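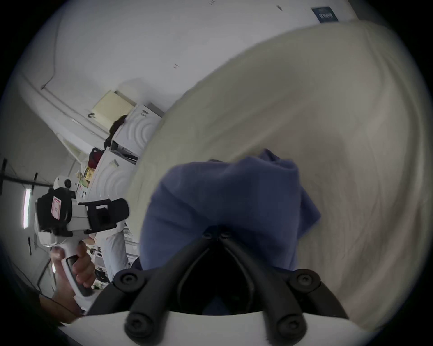 Laundry tips for people who use a hand-held gripper kit

Written on July 5, 2020

In November we rented the Ovico hand-held kit for the first time, and after the trial we bought it. It is a pair of grippers that you carry in your hands. Each one has its own camera, and you do the housework with them so that a robot arm can learn later from the recordings. I was responsible for the towels and the bedding. These are my notes on what helped with cloth, and at the end what I think about the kit for the money.

Before you start

Wash the fabrics once without softener. With softener the towels become slippery and the fingers of the gripper lose the corner. If a towel is new, wash it two times, because the first wash leaves a lot of lint and it goes into the hinge.

Choose towels in a different color from the sheet under them. Blue on cream works very well for us. White on white is hard for the camera, and also hard for your own eyes after one hour.

Put a sheet or a duvet cover on the surface where you fold. On a bare table the towel slides away when you pull it. The sheet holds it a little. Do not iron the sheet, small creases do no harm.

Picking up a towel

Do not try to take the towel in the middle. Look for a corner that lies on top, and come to it from the side with the gripper almost closed. Open it only at the last moment. When you have the corner, lift slowly until you see the edge hanging, then take the second corner with the other hand.

If you cannot find any corner, pinch the highest fold, lift the towel and put it down again. Usually a corner comes out by the second try. I do this also without the gripper now, when I empty the dryer.

Press the grip with the whole hand, not with two fingers. In the first week I had pain in the thumb. The kit is not heavy, but you hold it away from the body.

Keep the cable behind the wrist. If it passes in front, it falls on the towel exactly when you fold. We use a loose loop and one piece of soft tape on the sleeve.

Folding

Fold the long side first, then the short side. Smooth the towel with the closed gripper laid flat, from the center to the outside. If you push with the points, you make a new wrinkle.

Bath towels are easy. Hand towels are more difficult than you expect because the corners are close together and the two grippers touch each other. For fitted sheets I have no good advice. I still fold them by hand.

Cleaning the kit

Lint is the main problem. Brush the hinge with a dry toothbrush every evening and look at the screws once a week. One of ours became loose after 37 sessions. Tighten it by hand, gently, the thread is in plastic. Wipe the lens with a glasses cloth, never with the towel you are folding.

Is it worth the price?

The rental in November was $219 for one week, and the complete pair cost us $2,743 from the shop in Wornton. The Mendonça set was offered to us at $3,479. It has a better case and a longer cable, but in the short demonstration I did not feel a difference on cloth.

What I like: the grip is comfortable for a medium hand, the opening is wide enough for a thick towel, and spare fingers are sold separately.

What I like less: the manual is only four pages and says nothing about fabric. The knob on top is easy to hit with the sleeve, so wear short sleeves or roll them up. For small hands the handle is too thick. My colleague in Landudard wraps hers with bicycle tape, but then it must be changed often.

If you want it only for a few towels, rent it. We use it almost every day and for us buying was the right decision. Ask the shop to send the cable with the angled plug. The straight one bends near the connector, and ours had to be replaced in spring.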